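Grurkano Student Robotics Club Opens Second Season of Simulated Arm Challenge

3 min read

GRURKANO, October. The Grurkano Student Robotics Club has opened the second season of its Simulated Arm Challenge, a contest in which high school teams write control programs for a robot arm that exists only on screen. The season has drawn 107 students, and teams will work on the tasks through the end of the school term.

The contest is run with support from Vekon, a local maker of packaging equipment, which pays for computing time and lends two engineers as judges. Entry is free. Teams need a laptop and an adult sponsor at their school, and they do not need to own a robot.

Each team starts with the same tabletop and the same arm. The first task is to move the gripper to a marked point without touching anything on the table. The second is to pick up a small object and set it down inside a target area. The third, new this season, asks the arm to work close to larger objects that limit how it can approach. Every run is limited to 180 seconds.

"Last season most teams could reach the object but came in at a bad angle and knocked over whatever was next to it," said Caoimhe Corrigan, who coordinates the challenge. "We added the third task so they would have to plan the whole motion, including the wrist and the elbow. A program that only thinks about the fingertips will lose points."

Corrigan said students may use any planning method they can explain to the judges. Written notes count toward the final score, and each team must submit a log of failed runs along with its best one.

The simulated rooms are built in Prumora, a software package the club adopted last year. Club members modeled the furniture and household objects themselves during the summer and changed the layouts after test runs showed that some could be solved with a single fixed motion.

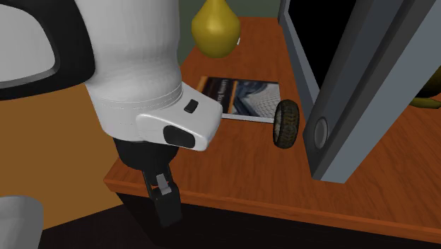 Scoring is automatic for collisions and time. Judges review the planning notes by hand. Teams may submit as often as they like before the deadline, and only the highest score is kept. Club members answer technical questions online each school day from 4 p.m. to 6 p.m.

The top 3 teams will share $4,000 in equipment grants, paid to their schools. They will also be invited to present their programs at the Mac Suibhne Technical Center, where the final round will be held. The final uses a table layout that no team has seen in advance.

Schools that missed the start of the season may still enter the practice division, which uses the same tasks and carries no prizes. Sponsors can request a practice account through the club office.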